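The Last Reel at the Tenano
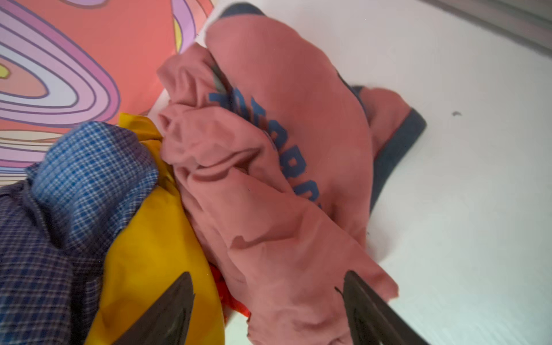 1. Matinee

The Tenano had 300 seats, and on the Sunday it closed I believe every one of them had a coat on it. People had come early to save places for their sisters and their neighbors, and then gone back out to the lobby to stand around and tell each other how often they used to come, which was a kind way of putting it. I had been running the projector there for 11 years. I could have told them who came and who didn't, but it was a cold day in November and they had all bought popcorn, so I kept my mouth shut and went up the stairs.

The picture was "Cundevus." If you have seen it you'll know why I groaned when the owner chose it, and if you haven't, I'm not sure I can help you. It's a story about a ferryman who stops speaking, and it goes on for nearly three hours, and the river gets more close-ups than the ferryman does. My late mother, who loved any movie with a horse in it, sat through it once as a favor to me and said afterward that the water was very good.

But the owner had seen it at nineteen, at the old Penier across the bridge, on a date with a girl who left before the second reel. He stayed. He told me he walked home that night along the embankment in the wrong shoes and decided he would own a movie house, and then he went and did it, and here we were.

2. The Booth

I should explain about the booth, because I miss it more than I miss the screen. It was the size of a pantry and it smelled of machine oil and oranges. There were two Gulyás projectors, big green brutes, older than I was, and you had to talk to the left one a little when the weather turned. There was a stool, a rewind bench, a calendar from a tire shop, and a small square window that I had looked through so many evenings that I sometimes saw my own kitchen as if it had a window around it.

The owner came up just before we started. He never came up. His knees were bad and the stairs were steep, and he stood there getting his breath back with one hand on the rewind bench.

"I thought I might watch from here," he said.

I gave him the stool. I told him he wouldn't hear much over the machines, and he said that was all right, he knew what the ferryman was going to say.

It took me a moment to catch that — the ferryman doesn't say anything, of course — and by then he was already leaning toward the glass.

3. Changeover

For those who never did the job, a long picture comes on a good many reels, and the trick is to pass from one machine to the other without the audience feeling a bump. A small dot flashes in the corner and you start the motor. A second dot flashes and you switch. I'd done it with a fever and I'd done it eating soup. That afternoon my hands were shaking like a beginner's.

Somewhere in the middle, where the river floods and the light goes gray and stays gray for what feels like a week, I looked down at the house and waited for people to start leaving. They always left at the flood. A man in the third row got up, and I thought, well, there's the first one, and then he took off his sweater and sat down again.

"She went about now," the owner said. "The girl. She said she had a headache."

"Maybe she did," I said.

He thought that over for most of a reel. I could see that in all those years he had never once considered it, and I was a little sorry I'd brought it up.

"She had a long bus ride, too," he said finally.

The last dot came and I missed it. The screen went white, clean white, and the whole house sat there in the brightness looking up at it with their coats in their laps. I lunged for the switch. The owner put his hand on my sleeve, very lightly, and held it there a second or two longer than he needed to, and then he let me go, and the river came back.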